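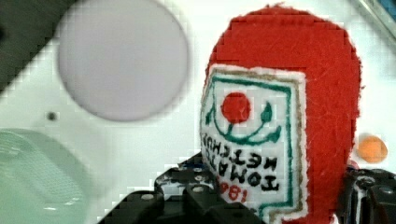 Gripping soft items on the bench arm

Felt toy food is harder to hold than hard plastic. The fingers sink in before the motor current rises, so a force limit set for a plastic strawberry will close too far on stuffed felt. On the Vandix controller we use a closing limit of 276 for the ketchup and stop on position, with current as the backstop. Close on the body of the piece, below the rounded top, with one finger either side.

The embroidered patch is stiffer than the felt around it. If one finger lands on the patch, that side gives less and the piece can turn in the grip. Slow the last 6 mm of travel.

Laying out the table
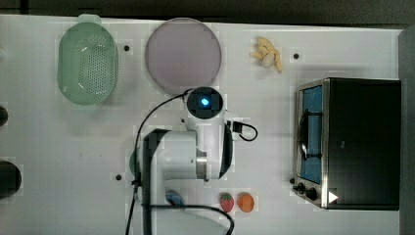

Arm at the centre; plate, colander and toaster oven set out around it.

Keep the mounting holes clear where you can, as they are the quickest reference for putting things back. Leave room for the oven door to swing. Cable slack should be checked with the arm at full reach, then again with the wrist turned 17 degrees past the working angle.

Checking the wrist view 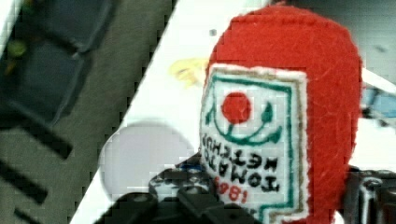
Reading time: 1 min

Lettering on the piece may read upside down from the wrist. Leave the picture unrotated in Nirnum, or the saved offsets will no longer match. Focus on the stitching; the background can stay soft. Brush lint off the finger pads before recalibrating.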